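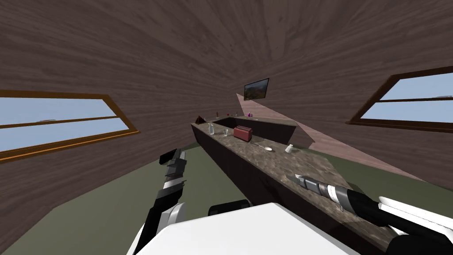

According to one reply on the Flomlow board, the planner is fine and it's always the scene file that's stale, so reload the scene before touching any planner settings. Agreed, mostly. Hence the order of the steps below.

## 4. Planning a reach in the kitchen scene

Covers the Lusow planner running against the Gevent simulator. Perception goes through Rizvi. Sim only - real arm set-up is section 9.

### Before you start

- Simulator closed. Not minimised, closed.
- Planner and simulator on the same machine. Split set-ups work but the clocks drift.
- Old cache cleared. `lusow cache --clear`

### 4.1 Load the scene

1. Start the simulator: `gevent run kitchen`
2. Wait for the status line to say READY. First load is slow, textures get compiled.
3. Reload once, even if it looks fine: `gevent scene --reload`
4. Set the head camera width to 1280. Rizvi will accept less but small stuff at the back of the counter drops out.

**Note:** The head camera follows the body pose, so the room can come up on a steep tilt with the ceiling taking the top half of the view. Don't level it by hand. Rizvi reads the camera pose from the simulator and corrects for it. If you rotate the view yourself the correction gets applied twice and every grasp lands off to one side.

### 4.2 Check perception

1. Open the object list: `rizvi list --live`
2. Compare it against the counter. You want the pitcher, the drinking glass, the toaster, the spoon and the white cup as separate entries.
3. Pitcher and glass merged into one? Clear things standing next to each other will do that. Turn on `use_depth_edges` and run the list again.
4. Spoon missing: lower `min_height`. It lies flat so the default filter treats it as part of the bench top.
5. Lock the list when it's right: `rizvi lock`

**Caution:** Don't plan on an unlocked list. Labels can swap between frames and the arm will go for whatever has the name at that moment.

### 4.3 Plan the right arm

1. Pick the arm: `lusow arm right`
2. Hold the other one: `lusow hold left`. Raised and away from the counter is a good spot for it.
3. Set the target: `lusow target white_cup`
4. Set table clearance to 30 mm. You can tighten it later.
5. Leave the planning rate at the default, 200 Hz.
6. Preview: `lusow plan --preview`. Nothing moves yet.
7. Look at the whole path, not just the end pose. Check the forearm against the front edge of the counter, thats where most bad plans clip.
8. Run it: `lusow plan --execute`

**Note:** Picking a target near the front edge gives short, clean paths. For the small items at the far edge, expect longer planning times and a few refusals. Move the base first.

**Caution:** `hold` is dropped whenever the scene reloads. Set it again every time or the left arm goes back to its home pose, straight through anything in the way.

### 4.4 If it fails

- `NO_PATH` - clearance too large, or the spoon is being treated as an obstacle. Try `lusow ignore spoon` in preview only.
- `SELF_COLLISION` at start - wrist model is out of date. Pull the latest arm file and go back to 4.1.
- `TARGET_LOST` - list wasn't locked. See 4.2.
- Gripper stops short and hovers over the counter, no error shown - approach finished but the grasp stage is off. Set `grasp_stage: on` in the planner config and restart Lusow, the setting isnt picked up live.
- Preview fine, execute jerky - something else is eating the CPU. Close the object list window before you run.

### 4.5 Save the run

1. `lusow log --save` before closing the simulator. The log lives in memory and goes with it.
2. Name the file by target and arm, e.g. `white_cup_right`.
3. Keep the scene file with the log. Replays need both, and the version numbers have to match.

Grasp tuning is in section 5.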